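Open Kitchen Day – Your Questions

Page put together fast so bear with us. If it isn't answered here ask at the door or mail the Irkbridge desk.

What is it?

An open day in a home kitchen. People pick things up with hand-held grippers, the grippers record it, and the recordings go to teach robot arms. You watch, then you have a go. Kamol Wattanapong runs the table and Mercy Mfaume does the talking. Coffee after.

When?

June. First group goes in at 10 in the morning, last group mid afternoon. You get your slot by email once you book. Please come at your slot and not before, the hallway is narrow and the neighbors have been very patient.

How many people per group?

Five. It is a kitchen, not a hall. We had 200 people ask last time and could take 26, so if you book and can't come, tell us. Someone else wants the place.

Will there be a robot walking around?

No. Sorry to anyone who has promised their kids. The demo is the teaching side of things – a person's hand does the moving, the gripper and its camera keep the record. Robot arms come later, at the Skestent workshop, and that has its own visitor days.

What's the task this time?

Chopsticks. Take one from the mesh holder, hold it upright, pass it or put it back. Sounds like nothing. Try it with two parallel jaws and no fingertips. The stick is thin and rolls, the mesh catches the blunt end, and everybody grips too high on the first go.
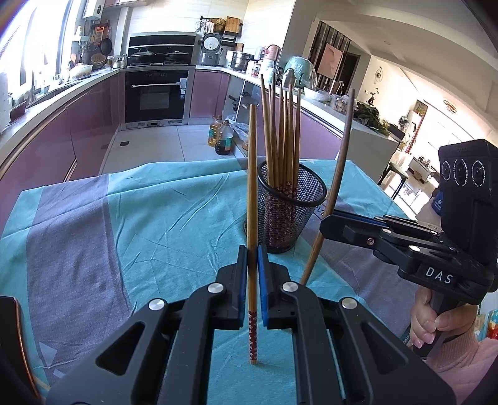 Kamol likes to start people off slow. One stick, jaws closed gently, lift straight up, stop. Then again. He'll tell you to watch the bottom end and forget about the top, and he is right, but you'll look at the top anyway.

Why chopsticks and not blocks?

We did blocks. Blocks are easy and nobody eats with them. Todis, who help with the sessions, asked for everyday kitchen things in everyday kitchens, with the pots out and the shopping still on the counter. So we don't tidy much. A clean white lab table teaches an arm about clean white lab tables.

Is it one gripper or two?

Depends on the round. In some rounds there are two going over the same table, each holding a stick, and you have to keep out of each other's way. Harder than it looks and also the bit people enjoy the most. Two grippers and one small holder gets crowded quick.

What is the gripper, exactly?

A handle, a pair of jaws with blue pads, and lenses up top. The side of it says GenRobot.AI and Data Acquisition System. More then that we can't tell you on a FAQ page, ask Wekesa Mutiso on the day, he will happily go on about linkages until the coffee is cold.
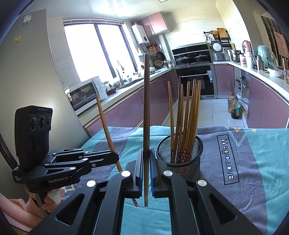
Two-gripper round, a chopstick in each, holder on the table.

Is it heavy?

Your wrist will know about it by the end. Goes are three minutes, then swap. If you have a bad wrist or shoulder say so and we'll give you a seat and a shorter go. No shame in just watching.

Do I need to know anything about robots?

No. Last time the best hands in the room belonged to a retired piano tuner. Engineers tend to overthink it.

Can I bring children?

Ten and up, with an adult. Under that, the handle is too big for them. Strollers can stay in the front room.

What should I wear?

Whatever. Sleeves are fine, long hair tied back please. Shoes off at the door – tile floor, so bring thick socks if you feel the cold.

Will I be recorded?

The grippers record the table, your hands and a good bit of the kitchen. Voices, no. You sign one sheet when you come in. If you'd rather not be in any recording you can still visit, just tell Mercy and you'll stand back by the bar stool while the others take their turn.

What happens if I drop one?

It gets picked up. Dropped sticks are kept in the recordings and marked as drops, they're useful too. Please don't apologise every time, it slows the group down.

Can I take photos?

Yes, but no flash during a round. And not of other visitors unless you ask them.

Is there food?

Coffee, tea, something baked by Reynaldo Dela Peña if he has time. We don't cook during the demo. Allergies, tell us when you book.

Parking? Bus?

Street parking is hopeless. Leave the car at the Barasa lot and walk, it's five minutes, turn left at the pharmacy. Bus stops right outside the lot. Steps at the front door, three of them, no ramp – Wafula Mushi can meet you at the side entrance, just put it in the booking form under Notes.

How much?

Free.

I booked and didn't get an email.

Check spam. Then write again with your name and teh slot you asked for. We answer in the evenings mostly.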